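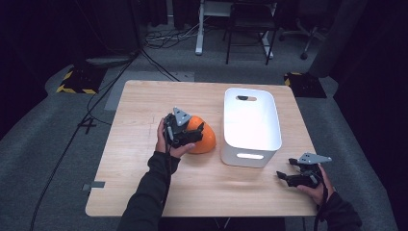 1/ One Table, One Bin: a thread

Derek Staniforth here, reporting from Ninville, where I have decided to become a tidy person. Again. Last attempt was in February and it lasted until lunch.

2/ The rule this time is simple. Everything that lives on the table goes in the white bin or leaves the house. The orange dome thing is first up. I have owned it for years and could not tell you under oath what it's for.

3/ My sister says it's a lid. My neighbor Rudd says it's a hat for a very small tent. Both of them have been asked to take it home and both suddenly had somewhere to be.

4/ A word about the bin. White plastic, rounded corners, a handle hole at each end. I went to Grevamton for light bulbs and came out with this. I still need light bulbs.

5/ I paid 22 dollars for it. For an empty box. My grandfather got his boxes free from behind the grocery store and was, by all accounts, happy.

6/ Things I have learned about bins: you buy one to hold the stuff, then you own the stuff and a bin.

7/ Somebody asked about the scratches on the tabletop. Those are from the winter I took up leatherwork. I made one belt. It fits a dog. We don't have a dog.

8/ And yes, there's a bit of gray tape hanging off the left edge. It has been promoted to a permanent feature. I've peeled bigger pieces off that table and regretted it.

9/ The table itself I will defend to anyone. Pale wood, nearly square, came out of the Vamavent office when they closed the upstairs. I paid 40 for it and carried it down 2 flights with Rudd, who still brings up his back at parties.

10/ What I like best is the grain. Mostly straight lines, very sensible, and then over on one side it loses its mind and goes into loops. I had not seen that much of it since I moved in, on account of all the stuff.

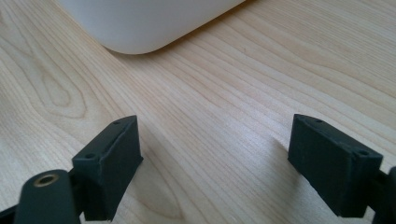 Loopy side on the left, bin minding its own business up top.

11/ I looked at that swirl for longer than I'd like to admit. Could have cleared a whole closet in that time.

12/ My phone tells me I have 766 photos of things I was going to sell. I've sold one lamp. The buyer brought it back.

13/ Plan from here: table by tonight, the hall shelf by 6th December, the garage when I'm dead and it's someone else's thread.

14/ If anyone near Ninville wants an orange dome, my messages are open. Please don't ask what it does.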